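The second arm, or where the money went

I said I'd write up what the second station cost us, and then I put it off for weeks while I waited for one last invoice. It came on Tuesday-ish, it was for cable duct, and now I have run out of excuses. So, a cup of tea and the spreadsheet.

Some background if you've wandered in from a search engine. I do the buying for a small outfit called Okness. We're a handful of people and a lot of extension leads, and most of what we do is get robot arms to handle things you'd find in a kitchen. I'm the one with the card. I didn't train for this, I used to order furniture for offices (which is better preparation than you'd think, as both jobs are mostly asking people when the thing will really turn up).

We had one arm for ages. One arm is lovely and simple and it can pick up a peach all day long, but the minute you want something held while something else happens to it, you're stuck. So in June we sat down and agreed a budget for a proper two-arm cell, and the figure we agreed was 3000, in pounds, for everything that wasn't the arms themselves. The arms came out of a different pot and I'm not allowed to be chatty about that pot.

I thought 3000 was generous! I had it in my head that once you've paid for the arms, the rest is a table and some bits. Oh dear.

The frame was the big one. I had two quotes, one from Pellegrini and one from Zivavow, and they were so far apart that I rang both to check they'd read the same drawing. They had. Pellegrini's was the dearer and included someone coming to put it up. Zivavow's was 1549 delivered, in a heap of boxes, with the posts, the aluminium rails and the front mounting rail, and a bag of fixings the weight of a small dog. We went with Zivavow. Putting it up ourselves took two people far longer than I'd budgeted for, and I didn't put our own time in the spreadsheet at all, so please don't copy me there. Next time I'll give it a line, even if it's a guess.

Then the front mounting rail, which deserves its own grumble. Both arms bolt to it, so it has to be stiff, and the one in the kit was the lighter version. We swapped it for the heavier one and paid the carriage again. I'd ticked the wrong box on the order form. Check the drawing against the order line by line, and then get somebody else to do it, somebody who's had lunch.

Walls were cheap. Plain white panels, and then a lot of big black scribbled spirals, which cost us the price of the marker pens. I had a whole line in the budget for printed backgrounds and was very pleased to delete it.

The things that go on the table I'd filed under "petty cash" and forgotten. That was daft. A toaster, a blue basket, a wire basket to hang off the back rail, a white mesh shelf for the side, jars, and fruit, and then more fruit, plus the toy bread for the toaster. Each one is a few pounds and you don't notice, and then I added up the receipts for a month and it came to 34 separate purchases. I now do one shop, with a list. If you're planning one of these, put in a proper line for props and assume you'll be topping it up for as long as the cell is running.

Cable stuff was the other leak. Duct, ties, clips, longer leads for the second arm, the plastic sheeting. Pusau do decent slotted duct and they'll sell you short lengths, which suits us, but their minimum order for free delivery is just above whatever I need every single time. I've started saving things up and ordering in one go.

Did we come in under? No. I'm not going to pretend. We went over, and nearly all of it was carriage, that rail, and the little things. The frame itself was bang on the quote.

What I'd do differently: ask for lead times in writing before comparing prices. Order 2 of every gripper spare at the start, so you're not paying for overnight delivery later. Measure the doorway. (We did measure the doorway. I was very proud of that.)

There's talk of a third station now and I've been asked for a number. I've opened a fresh tab in the spreadsheet and so far it says "carriage" at the top, in bold, with nothing next to it.
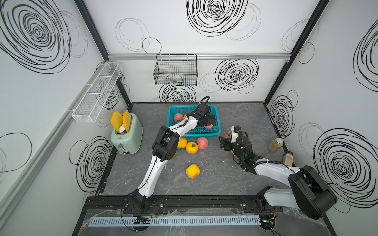

Posted by the Okness buying desk | Filed under: Kit and money | Leave a comment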